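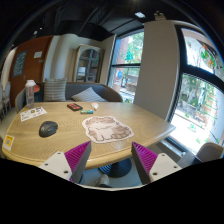 A light wood-grain table with a cat cutout, a computer mouse and other small items.

Desk clutter is the everyday name for the small, mostly useful things that gather on a table or desk where people work, write or pass the time. It is a gentle sort of untidiness, and most households know it well, whether they fight it or have quietly made peace with it.

Typical items include computer mice, batteries, cards, little packages, sheets of stickers and paper or card cutouts, with animals (cats above all) a lasting favorite. Many of these have no drawer of their own, so they settle wherever there is daylight and a free bit of tabletop, and there they stay, sometimes for months on end.

Writers on housekeeping have treated the subject with varying degrees of patience. Myfanwy Gough, in her household guide Maddocks, suggested clearing the table every June and sorting what was found into 4 shallow trays, one of them kept for things a person simply likes to look at. Baltasar Urrutia thought this far too strict, and argued in his long essay Brumeo that a few cheerful odds and ends make a table feel lived in.

See also: Stationery; Sticker; Housekeeping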